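Ticket 575: Dish rack marks and wallpaper edge, counter alcove
Location: Lerkumside, ground floor
Opened by: Dulce Cárdenas
Assigned to: Getsemaní Esquivel
Priority: low
Status: open, waiting on part

**Original report (Dulce, 8:40 a.m.)**

The white wire rack on the counter in the alcove keeps creeping. I set it square at the start of the shift and by lunch it has turned. I also think it is scratching the stone. Separately, there is an orange mark on the counter that won't come off. I tried dish soap and a soft cloth, then baking soda paste left on for 2 hours. No change. Is the rack rusting onto the top? If so I want it replaced before we get charged for the stone.

The wallpaper is new since March, so please don't let anyone put anything wet against it.

**First response**

Asked Dulce to leave the rack where it was and not use anything acidic on the counter (no vinegar, no lemon, no descaler). Went over before lunch. 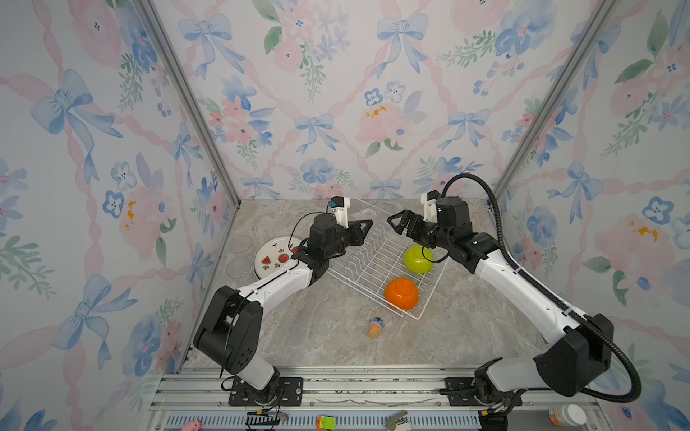
**Getsemaní Esquivel**
Building support, Lerkumside

Rack is in the middle of the top with its dividers on a diagonal to the counter. Dulce says she had it square that morning. I turned it back by hand and it moved with almost no effort, so there is very little grip under it.

Checks done on site:

1. Lifted the rack and looked at the feet. Two of the rubber caps are missing. The other two are hard and shiny. Bare wire is touching the stone at the missing ones.
2. Wiped under the rack with a damp white cloth. Gray smear, no orange. Coating on the wire ends is worn but I found no rust.
3. Ran a fingernail across the marks Dulce showed me. Most are gray metal residue and came up with a plastic eraser. One short line did not, and I can just feel it. Logged as a scratch.
4. Put a level on the top. It falls slightly toward the front. Not enough to matter with good feet on the rack.

So the creeping is the feet. The orange mark is a separate question.

**Note from Li-hua Hung, purchasing**

The rack is a Tikine. They sell the foot caps in bags, part 151. Caps for the larger size will go on but they slide off again, which may be how we lost the first ones. I have ordered one bag. Delivery quoted at 7 working days. I did not order a new rack, as the caps cost a lot less.

**Orange mark**

Went back to this after the rack was sorted. The mark is toward the lower left of the countertop, away from the rack. It is small and longer than it is wide, peach in some parts and more of a rust orange in others. It feels as smooth as the rest of the polish. I put a wet paper towel over it for 20 minutes and the towel came up clean.

I sent the question to Nicanor Bautista at Greserari, who supplied the top. His reply:

> Without seeing it in person I can't sign off on it, but if it is flush and nothing transfers to a wet towel, I'd treat it as mineral in the stone. Check your delivery photos. Please stop with the baking soda, it can dull the polish over time.

Tonantzin Huerta is looking for the delivery photos. She thinks they are in the old Yazdani folder with the rest of the fit-out. Until they turn up, the cause is recorded as "likely natural, not confirmed."

**Wallpaper**

Looked along the line where the paper meets the back of the counter. No lifting that I could find, and pressing along it with a dry finger turned up no soft spots. Dulce is right that it shouldn't get splashed. I asked for a clear bead of sealant along the back edge. That is a separate ticket and Tonantzin has it. 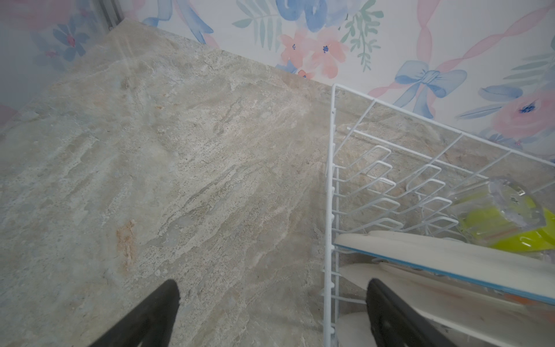 ## Still to do

- Fit the new caps on all four feet, including the two that still have old ones. Warm the caps in hot water first, they go on easier.
- Set the rack square and check it again at the end of a full shift.
- Ask Nicanor whether the one scratch can be polished out on site, and what he charges for the visit.
- Attach the delivery photos here if Tonantzin finds them.

**Until the caps arrive:** folded dish towel under the rack, changed daily. Dulce agreed to this.

**Update (Dulce, 4:15 p.m.)**

Towel is in. Rack hasn't turned since. Towel gets soaked by mid-afternoon so I am changing it twice a day. Please keep the ticket open.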